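ウナギのはしごに通った春の話

四月から夜型になりました。飲み歩いているわけではなくて、ウナギです。正確に言うとシラスウナギがもう少し育って色のついた、クロコと呼ばれるくらいの子たち。うちから自転車で行ける川に古い堰があって、その脇に「ウナギのはしご」が取りつけてあるんですが、そこをのぼってくる稚魚を数える手伝いを始めたんです。

前の記事で「最近更新が遅いですね」とコメントをくださった方、すみません、原因はこれです。夜に堰へ行って朝に寝る生活をしていると、ブログを書く体力が残らないんですよ……。

きっかけはパン屋の掲示板でした。「タレル川(Tallell)の堰でウナギ調査の手伝い募集、長靴必須、英語は少しでOK」と手書きの紙が貼ってあって、英語は少しでOK、というところに心をつかまれました。こちらに越してきてからずっと、何かに混ざりたいなと思っていたので。長靴は持っていなかったので、その足で買いに行きました。サイズが合わなくて、今も中敷きを二枚入れて履いています。

さて、ウナギのはしごってどんなものか、ご存じですか? 私は最初、本当にはしごが立てかけてあるのを想像していました。実物は傾いた樋です。底にブラシの毛みたいなものがびっしり植えてあって、上から細く水が流れている。ウナギの稚魚は泳いで堰を越える力はないけれど、濡れていてつかまるところさえあれば、毛のあいだを体をくねらせながらのぼっていけるんだそうです。サケやマスのための魚道は水の勢いが強すぎて、小さいウナギにはつらいらしい。

はしごをのぼりきると、その先は受け箱です。箱に落ちた子たちを私たちが数えて、重さを量って、堰の上流側に放す。作業としてはそれだけなんですが、これがもう、奥が深い!

まず、ぬるぬるです。想像の三倍ぬるぬるです。バケツからすくった網の目を、するっと抜けていきます。「今の子、数えた?」「数えてない」「私も」みたいな会話が一晩に何度もあります。ウナギの世界では網目の細かさが正義で、初日に私が百円ショップ感覚で持っていった観賞魚用の網は、フィアクラさん(Fiachra Ó Conaillさん。オコネルさんと読むのだと私は思っていたんですが、本人いわくちょっと違うそうで、何度教わっても発音できません)に静かに取り上げられました。

フィアクラさんはこの調査のまとめ役で、ふだんは川の上のほうで羊を飼っている人です。ウナギの話になると早口になるので、私の英語では半分も聞き取れません。でも「水温」「月」「雨」の三つはわかるようになりました。この三つさえ聞き取れれば、だいたい何の話をしているか見当がつきます。水がぬるんできた夜、月が暗くて、少し雨が降って川が濁っているとき。そういう晩にはしごがにぎわうんですって。

反対に、冷える晩は本当に来ません。四月のはじめなんて、受け箱をのぞいてもヨコエビと落ち葉だけ、という日が続きました。防水の記録用紙に「0」と書いて、帰る。次の晩も「0」と書いて、帰る。ビンタさん(Binta Ajayiさん、いつも一緒の組になる大学院生)は「ゼロもデータだから」と毎回きれいな字で0を書くんですが、私は正直、寒いし眠いし、0を書くためだけに長靴で川辺の土手を歩くのはなかなかこたえました。指がかじかんで、私の0は6みたいになってしまって、あとで書き直しをさせられました。これはゼロですか六ですか、とメールが来たときは恥ずかしかったです。

それが、ある金曜日です。

夕方から生ぬるい南風が吹いて、降るか降らないかくらいの雨。堰に着いたらフィアクラさんがもう来ていて、手招きするんです。樋のふたをそっと持ち上げて赤いライトを当てたら、毛のあいだじゅうに黒っぽい糸がびっしり。糸が全部、上を向いて動いてる! 思わず日本語で「うわあ」と叫んでしまい、シーッと怒られました。

その晩の受け箱は、675匹。

一匹ずつ数えました。途中でディネシュさん(Dinesh Thambiahさん、記録係)が「もう重さで推定しない?」と言い出したんですけど、ビンタさんが「ここまで来たら数えよう」と言って、結局全部。数が多い晩は、少しだけ数えて一匹あたりの平均の重さを出し、全体の重さから割り出すやり方でいいことになっているんです。うちの班では2,000匹を超えそうなら必ず重さで、それより少なければ班の判断で、という決まりです。675匹はどっちでもいい微妙な数で、だからこそ意地になったところがありますね。

数え終わったときには指がふやけて、しわしわでした。誰も時計を見ていなくて、土手の向こうが白っぽくなっていて、ディネシュさんの魔法瓶のお茶が甘くておいしかったこと。あの人の紅茶には練乳が入っているんです。次から私も真似しようと思って練乳を買ったのに、まだ開けていません。
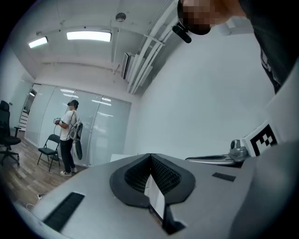
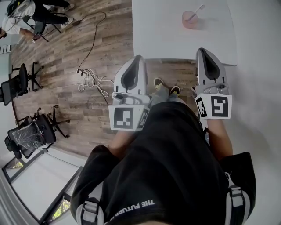 堰があるなら、いっそ壊してしまえばウナギは自由にのぼれるのでは?

撤去できればそれがいちばん効果的ですが、この堰は今も町の取水に使われていて、すぐには外せません。それに上流側には長年の土砂がたまっていて、一気に壊すと下流の砂利の川底が泥で埋まるおそれもあります。そのため、取水の場所を移すめどが立つまでは、はしごで通り道を確保することになっています。

この質問は私が最初の説明会でしたもので、あとから日本の友人にもまったく同じことを聞かれました。みんな思いますよね。説明会のとき答えてくれたのはウィクリフさん(Wycliffe Laizerさん)で、川の土砂のほうが専門の人。ウナギ班の中では一人だけ、魚よりも石を見ています。休憩中も川原にしゃがんで、石の大きさを測っているんです。「川底の石のすきまがウナギの家だからね」と言われて、なるほど、と思いました。上流に放したあと、あの糸みたいな子たちが昼間どこにいるのか、それまで考えたこともなかったんですよ。

じゃあ上流はどうなっているのかというと、これがまた悩ましくて。堰の上はしばらくゆるい淀みが続いて、その先で支流が合わさります。この支流の名前がヤスタハ(Jastach)。読み方は人によってまちまちで、パン屋の奥さんは「ジャスタック」と言います。地元の人どうしでも違うので、私はもう好きに読むことにしました。ヤスタハのほうは岸に木が茂っていて、倒木もあって、浅いところには石がごろごろ。本流のほうは昔まっすぐに掘り直されたところが長く、隠れ場所があまりありません。

それで今年から、本流のまっすぐな区間に石を戻す作業も少しずつ始まっています。これは私も一度だけ参加しました。重機が入れない場所なので、手渡しのバケツリレー。翌日は腰が伸びなくて、郵便屋さんに心配されました。ウィクリフさんは「角のとれた石を、大小まぜて、重ならないように」と細かく指示を出すんですが、こちらは必死なので、置けたところが置き場所です。あとから黙って直していたのを私は見ました。すみません。

ところで、ウナギの一生の話、何度聞いても頭がくらくらします。この川のヨーロッパウナギは、大西洋のずっと向こう、サルガッソー海で生まれるんだそうです。柳の葉っぱみたいな形の赤ちゃんが海流に乗って運ばれてきて、岸に近づくころに透き通った細い体になり、川に入って色がつく。そこから何年も、長いものだと何十年も川や湖で暮らして、最後にまた海へ下って、生まれたあたりまで帰って卵を産む。日本のウナギもマリアナ諸島のほうの海まで行くわけで、どちらもとんでもない旅です。バケツの中でぬるぬるしているこの子たちが、私より長い距離を移動してきたのかと思うと、網ですくう手つきもちょっと丁寧になります。

そして、どちらも数がすごく減っている。ヨーロッパウナギは国際的なレッドリストでいちばん深刻な区分(野生で見られる生きものの中では、ですね)に入っています。私、うな重が大好きなんですよ。土用の丑の日になると母から「食べたよ」と写真が送られてきて、うらやましくて歯ぎしりしていた人間です。その私が夜中に稚魚を数えているのだから、人生はわかりません。母にこの話をしたら「大きくなったら食べられるの?」と聞かれました。食べません。

これから行ってみたい、手伝ってみたいという方のために、私が三晩目くらいまでに失敗して覚えたことも書いておきますね。

ライトは赤いものを。白い光を当てると稚魚がぴたっと止まって、しばらくのぼってこなくなります。私は初日に頭の白いライトをつけたまま樋をのぞきこんで、全員に「あー」と言われました。

虫よけや日焼け止め、ハンドクリームのついた手でさわらないこと。ウナギの体のぬめりは大事なもので、傷めると病気になりやすいそうです。さわる前に川の水で手を濡らします。冷たいです。がんばりましょう。

長靴や網は、別の川に行く前に必ず洗って、しっかり乾かすこと。目に見えない病気や外来の生きものを運んでしまうので、これはフィアクラさんがいちばんうるさく言います。堰の小屋の前に洗い場があって、帰りにここを素通りすると本当に呼び戻されます。

あと、着替えの靴下。二足。一足では足りません。

調査は夏の終わりまで続きます。受け箱の合計が去年のシーズン全体の3,000匹にいつ届くか、小屋の壁に予想表が貼ってあって、みんな日付を書きこんでいます。私はだいぶ強気の日にちに名前を書いてしまったので、このところ天気予報で雨マークを探してばかりです。洗濯物は全然乾きません。

次の当番は週明けなんですが、ビンタさんが論文の締め切りで来られないそうで、今度は私が記録用紙を書く係です。今のうちにゼロの練習をしておきます。

追記:コメントで「ウナギのほかに何かのぼってきますか」とご質問をいただきました。小さいヤツメウナギが一度入っていたそうです(私は非番で見られませんでした、くやしい!)。あとはヨコエビ、カワゲラの幼虫、それからナメクジ。ナメクジはどうやら上から入ってきています。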